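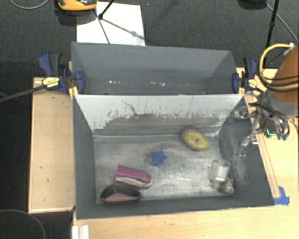

Hestow Swap & Sort Club — Small Parts Table

Filed under: Bins & Storage > Cleanup > Members' Questions

scrapdrawer
ok so need opinions before the December sort. The two gray bins, the pair clamped one behind the other at the end of the table. Front one is looking ROUGH. Back wall of it is scraped to death, gray patches all over the lower half and that brownish-red scratching. Do we repaint, line it, or leave alone? I've got an afternoon free and half a can of gray primer.

mossy_lid
Leave it. It's a bin.

tenpenny
Line it. Felt or that rubber shelf liner from Rees, the one on the roll. Small stuff slides around in there and you can't pick it up off bare metal if you have short nails, which I do

scrapdrawer
is it metal tho? bottom looks like metal to me, kind of cloudy and streaky, but I never tapped it. walls could be anything

tenpenny
no idea. looks it. liner sticks to whatever

bluevise
Against liner. We tried it in the old bins in October, remember — edges curled up in 2 weeks and every bead and washer in the building went underneath. I was fishing stuff out with a butter knife. Never again.

mossy_lid
^ this. leave it

kettle_and_co
Separate question, what is going on with the contents. Yellow oval thing with the hole in the center, is that a toy part or a kitchen part or what. I've been meaning to ask. If it's a wheel it goes in the hobby tub. If it's not a wheel I don't know

scrapdrawer
don't know either. it's kind of blotchy. I figured some sort of craft disc. leaving it for now

kettle_and_co
And the little blue star? That one I'd claim for the kids' box if no one else wants it

scrapdrawer
yours

bluevise
Can we please stick to the bin. If you paint, the primer is going to come right off where people drag things. Needs sanding first and a real top coat. Clillum makes a two part one, I used it on my truck toolbox and it held up ok. Smells awful, do it outside

tenpenny
outside in december lol

bluevise
Garage then. Door open.

mossy_lid
we're spending money on a junk bin

scrapdrawer
not a lot of money. 20 bucks maybe. I'd rather it looked decent, people see that wall first thing when they walk up and its all scratch. there's one crooked line going down it that looks like a crack. pretty sure its only a scratch but I'll run a fingernail over it

pinfeather
New here, sorry if this is dumb. Does the speckled dark round thing in the front right corner belong to anybody? And is the clear container next to it for sorting, or is it somebody's? Didn't want to move it.

scrapdrawer
not dumb. no clue on the speckled one, ask at the door. The clear container, leave it where it is till the sort please, something white in it and I haven't looked

tenpenny
the pink thing too, magenta whatever, with the light strip on it. and the black one that's sitting up against it. those two look like they go together?

kettle_and_co
No way. Different stuff. The black one has that salmon color on it, doesn't match at all

tenpenny
touching each other = pair, thats how my drawer works

kettle_and_co
Your drawer is why we have a sort day

bluevise
Whoever does the bins, vacuum the rear one as well. There's white crumbs and bits down by the side it shares with the front one. Take 2 minutes. And wipe the dusty mark off the right side of the front bin, that isn't even damage, I bet a damp rag gets it.

mossy_lid
fine, a rag I can support

scrapdrawer
ok so where I'm at: rag + vacuum first, see how bad it is after. If the wall still bugs me I sand and paint just that wall. No liner. Sorry tenpenny

tenpenny
noted. will be bringing my own square of liner and you cant stop me

bluevise
Undo the bar clamps BEFORE you pull on anything. Left and right both. And put them back the same way, I don't want to re-level that whole end again.

scrapdrawer
yep yep. anyone have 9 inch sanding sheets? the Musenach ones, not the cheap ones, those shred

pinfeather
I have a pack, opened. Can drop it at the table before 10

scrapdrawer
perfect thx. leave it on the wood part not in the bin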